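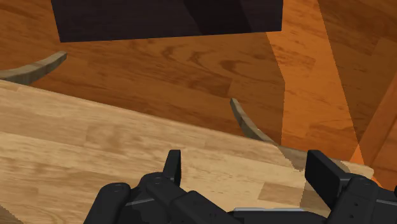

A pale plank on a warmer wood.

Open day at the Rekeck sawmill
17 November 2025

Rekeck opens its yard to the public twice a year, once in June and once in late autumn. I had missed the June day, so I booked a place on the autumn one and took the early bus. The mill is at the end of a long lane with no pavement, and anyone walking from the stop should wear something bright. Drivers were being sent to the field behind the log store, where the ground was soft.

Visitors sign in at the office, collect a hard hat and ear defenders, and wait in the canteen until their group is called. Groups are kept to 20. Ours was a mixture of furniture makers, a couple restoring a barn, several people who wanted firewood and had misread the notice, and a school technician looking for cheap boards. The safety talk was short. Stay inside the yellow lines, keep your hat on until you are back at the canteen, and do not stand between a forklift and a stack.

Our guide was Vimala Kamath, who runs the drying side of the business. She began at the log store. Most of what the mill cuts is ash, oak, larch and sycamore from woods within an hour's drive. There has been a great deal of ash in recent years on account of dieback, and she expects that to tail off. Logs are marked at the butt end with paint for the woodland and a stapled tag for the buyer, if there is one. Sycamore is cut first, as soon as there is room on the saw, as it stains badly if it is left lying in the round. The oak can wait.

From there we went into the saw shed. The main saw is a horizontal bandsaw bought second-hand from Vukeck when that mill closed. We watched one larch log go through from start to finish. The sawyer turned it twice before making the first cut, to bring the sweep of the log flat to the bed, and then took off the slabs and worked down in even boards. It is slower than I had imagined. Blades are changed before they feel blunt, and the used ones hang on a row of pegs until the sharpening day. Someone asked about metal in logs. Hedgerow trees are the worst for it, mostly fencing staples and wire, and the mill charges the customer for a blade if a private log turns out to have a nail in it. That is written on the price list and several people in our group had clearly learned it the hard way.

The noise in the shed made questions difficult, so most of the talking was done in the drying yard. Fresh boards are put in stick there, with thin battens laid across between each layer so that air can pass. The battens have to line up from top to bottom of the stack. Where they don't, the boards take on a bend, and there was one stack by the fence which had been kept to show this. Ends are painted with wax to slow the drying at the end grain. Corrugated sheets go on top, weighted down with offcuts, and the sides are left open to the wind.

The old rule of a year for every inch of thickness was brought up by one of the furniture makers. Vimala Kamath said it was a fair guide for oak, too long for sycamore, and no use at all in a wet yard with no wind. She prefers to weigh sample boards and write the weight on them in pencil. When it stops going down, the board has got as dry as it will get outside. For indoor furniture it then needs to go into the kiln.

There are two kilns, both made by Britix, and we were allowed into the one that was empty. It is a plain insulated box with fans along one side and a drain in the floor. Oak is brought down slowly at a low temperature, and a load can take up to 3 weeks even after a good long spell in the yard. If it is hurried, the outside sets while the inside is still shrinking and the boards split from within. You may not find out until you put a saw through one. The kiln controls are on the outside wall next to a clipboard, and it is the clipboard that gets used for the records. The warm air coming from the other kiln smelt faintly of vinegar, which is normal for oak.

After the kilns there was a tea break. Tea was free, and soup and rolls were on sale in the canteen. The queue was long and the second group had to be held back by a quarter of an hour while we finished.

The second half of the visit was in the old engine shed, which is now let to Santoso, a small firm making tables and benches. Ruoxi Wan had laid out boards of each timber on trestles, one side straight from the saw and the other planed and oiled. This was the most useful part of the day for me. Ash and sycamore look alike when rough, both pale and rather flat, and it was only on the planed side that the ash showed its long open grain. Larch goes noticeably orange with oil and keeps going that way in sunlight. She advised trying any finish on an offcut from the same board and leaving it by a window for a month before deciding.

She also talked about movement. A wide table top will grow and shrink across its width with the seasons however well it was dried, and the fixings have to allow for it. Santoso uses wooden buttons running in a groove under the top. She passed round one that had been glued solid by mistake, along with a piece of the top it had split. There was a long discussion about breadboard ends, which I did not fully follow.

Boards were on sale at the end, in the open barn beside the office. Each is priced on the face in chalk. The widest piece there was a single elm slab, waney on both edges, marked at £1,610, and I did not see anyone go near it with a tape. At the other end of the barn were bins of short ends and narrow strips. I spent £80 on planed ash for a set of shelves, which was more than I had meant to, and arranged for it to be delivered with somebody else's order going the same way. The mill will cut boards to length for the journey home but will not do any finer work on open days.

Some practical points. The yard is rough underfoot and the drying yard in particular would be hard going for a wheelchair or a pushchair. The office said they can show people the kilns and the barn by the level route if asked beforehand. Children must be over ten for the saw shed. Card payments worked in the barn but not in the canteen, so bring some cash. There is one toilet, behind the office. Dogs are not allowed anywhere on the site, including in the parked cars.

Booking for the summer open day is by telephone to the mill office. The saw shed places go first, and you need to say when you ring whether you want the whole tour or only the timber sale. Private logs can be brought in for cutting at other times of year, by appointment, and the office will send out the current price list on request.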